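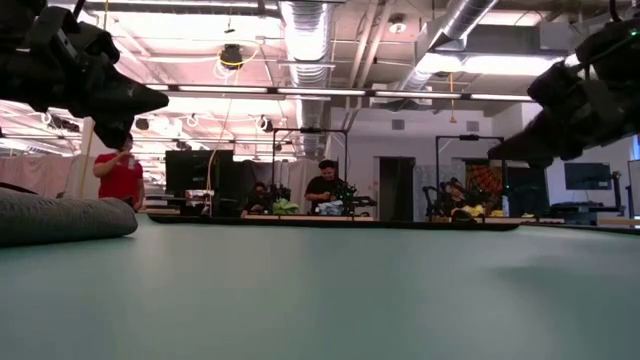
3.2 Cell layout and upkeep

All trials reported in Section 4 were run on one two-arm cell, which we call Likow after the table design it was built from. The cell has two black grippers that reach in over a pale teal tabletop (Figure 2). It shares a large open room with other workstations, and the ceiling lights stay on through the working day. We made no attempt to screen the table from the rest of the room.

Each arm is bolted to its own base plate. The plates were leveled once in January, when the cell was first put together, and again on 23rd October after the left base was found to have shifted. The second leveling took most of a morning — the bolts on the rear side are hard to reach with the arm in place. Trials run before and after this date are kept apart in all tables.

The fixed camera was calibrated against a printed board laid flat at 29 positions on the tabletop. We repeated this whenever the camera mount had been touched, and otherwise left it alone. A short check was run at the start of each session. The arms were sent to a rest pose and the position of each gripper in the camera view was compared with a stored reference. If either gripper was off by more than 2 mm, the session was put off until the joint offsets had been set again.

Wear was mostly limited to the finger pads. We started with the molded pads supplied by Karagiannis and changed to a softer cut pad from Peketti after 553 trials, when the molded ones had begun to split along the inner edge. The softer pads held rolled and folded goods better but picked up lint, and had to be wiped with a damp cloth between sessions. Pads were always changed on both grippers together, even where only one was worn.

The only fault that stopped work for more than a day was in the wrist cable of the right arm. It showed up as short losses of signal when the wrist was turned close to its limit. The connector was cleaned without effect, and the cable was then replaced and given a longer loop at the elbow. Trials in which a loss of signal was logged were dropped. This left 2,385 trials for analysis.

Control ran on the Bromia software described in Section 3.1, with the same settings throughout. Speed limits were kept low near the tabletop.

Figure 2. The Likow cell seen across the tabletop, with the two grippers at the top left and top right and a gray roll on the left side of the table.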